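Rivura desktop map viewer, version 3

I bought Rivura in August to look at old and new aerial photographs of the same place side by side. It costs 199 for a single licence, paid once, and I have used it most evenings since.

The main window splits into two or 4 panes. Each one holds a different layer, and when you drag one the others follow. You can load your own scans or subscribe to a ready-made set. I took the Tremano set, which covers the coast and a fair way inland. The oldest layer has 1,976 tiles, with gaps along the estuary where the survey either never flew or was never released.

Lining up a scan is easy enough. You pin three matching points, usually church towers or road junctions, and the program stretches the picture to fit. On flat ground it was good to within a hedge's width. In hilly country it drifted badly until I added more pins.

What I like most is the blur finder. It marks patches where the detail is much lower than in the tiles next door. It found an airfield and a fuel depot I already knew had been smudged over, and also a boating lake, which I put down to poor stitching. It can't tell you why a patch is soft, and the manual says so.

The weak points are printing and export. Prints come out darker than the screen, and exported images lose their date stamp. Joly, which I used before, keeps the stamp but only shows one layer at a time. Bidska is cheaper than either and crashed whenever I opened a large scan.

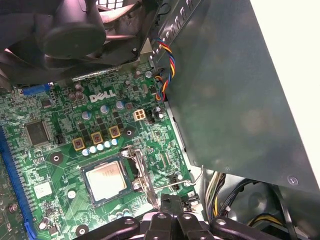 Does it work without an internet connection?
Your own scans do, and so does any tile you have already opened. New tiles from a subscription set need to be downloaded first, and there is no way to fetch a whole county in one go.

I'd buy it again for the linked panes. If you mainly want paper maps for the wall, try the trial version and print a page before paying.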